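Jedham Shared Kitchen and Meeting Room: progress report to the Gilchrist Fund
Second report, covering the period to the end of April 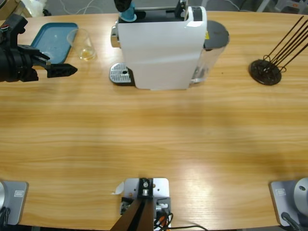
We said in our first report that we had doubts about the attendance target, and those doubts have not gone away. The grant was given on the understanding that a warm room with free hot drinks would bring in people who live alone in Jedham and do not come to anything else. Fifteen months in, we can say that people come. Whether they are the people the grant was meant for is another matter, and most of this report is about that.

Numbers

The target for the period was 600 visits. The signing-in book shows 616. On paper we have met the target and we could stop there, but we do not think the figure means very much and would ask the Fund not to quote it without what follows.

A visit is a line in the book. Someone who comes in for the exercise class, goes out to the post office and comes back for a drink may sign twice. The Monday to Friday regulars, as far as we can tell from the handwriting, make up the larger part of the total. Children are written in by some parents and left out by others. Several people who come every week refuse to sign anything, and we have not pressed them, as they include exactly the sort of visitor the scheme was set up to reach.

We raised this at the start and were told that visits were the agreed measure. We accept that, but a measure that goes up when the door is left open and a class is running next to it is really measuring the class.

Who is coming

The application spoke of people who had "no regular contact outside the home". We have not found a decent way of asking about this. The form we were given has a question on loneliness with a scale beside it, and the first visitors to be handed it either ticked the most cheerful box or put it in their bag. We stopped using it in the autumn. The Fund's officer has asked us to start again. We will if it is a condition of payment, but we would not put much faith in the answers.

What we can report is what we have seen and been told. Most visitors already knew somebody in the room the first time they came. Many used to go to the lunch club before it closed, and they have moved across more or less as a group. That is a good thing in its own right, as they would otherwise have nowhere to go, but it should not be counted as new contact. There are a few people who fit the original description. They tend to come late, sit near the door and leave when the room fills up. Two of them now come most weeks. We would say the scheme has worked for those two, and we would not like to claim more.

Leaflets and the website

The leaflet drop cost more than anything else in the publicity budget and we cannot point to one person who came because of it. The times on the first print run were wrong, which did not help. The corrected version went through doors in the two streets behind the church and in the new houses off the bypass. We had no enquiries from the new houses at all.

The page on the Ukeo listings site has been looked at a fair amount, according to Ukeo. We do not know who is looking. The phone number on it was for the old parish office until the spring. Our view is that the renewal should not be paid, and we have left it out of next year's figures.

What does seem to bring people in is the surgery receptionists mentioning it, and that costs nothing. It also depends on the receptionists having time, and the surgery is about to change its appointments system, so we make no promises there.

The room

The heating was repaired in the winter and has been reliable since. The damp patch on the north wall was treated by the contractor under guarantee and has come back in the same place. They have been asked to look again. We were sceptical of the treatment when it was proposed – the gutter above that wall has leaked for years – and we still think the money would be better spent on the gutter. A quote is attached for the Fund's information, although we know that outside works are not covered by the present grant.

The new chairs from Flokska are comfortable but low, and several visitors find them hard to get out of. We would not order them again. The old stacking chairs have been brought back from the loft and are preferred by almost everyone over a certain age. The low ones have gone to the corner where parents sit.

The ramp handrail is in. The automatic door has been put off until the next period, as the only firm to reply wanted the whole frame replaced first.

Money

Spending is within the total, though not within the headings. We have spent less than planned on activities and more on cleaning and electricity. The reason for the first is that visitors have shown little interest in organised activities. The craft afternoon was dropped after poor turnout, and the talk on home energy drew a room full of people who had come to sit down and were annoyed to be asked to be quiet. We would like to move what is left under activities to running costs, and ask for the Fund's agreement in writing, please, as the last such change was agreed by telephone and then queried.

The full statement of accounts will follow once the bank has sorted out the second signatory.

What we plan to do next

Opening hours will stay as they are until September. We considered a weekend session and decided against it, mainly because the people asking for it were the ones who already come in the week. We may try a later afternoon opening in the darker months, when the buses allow.

We will start a simple note of first-time visitors, kept by whoever is on the door, with no names. This was suggested by the Fund and we think it is a better idea than the loneliness form. It will still miss people on busy days.

We would also like to talk about the target for the final year. The draft agreement raises it again. We could probably reach the new figure by letting another class use the side room and asking everyone to sign in, and we would rather not do that. A lower number, with some honest account of who is behind it, would tell the Fund a good deal more about whether its money is doing any good.

Submitted July 9, 2018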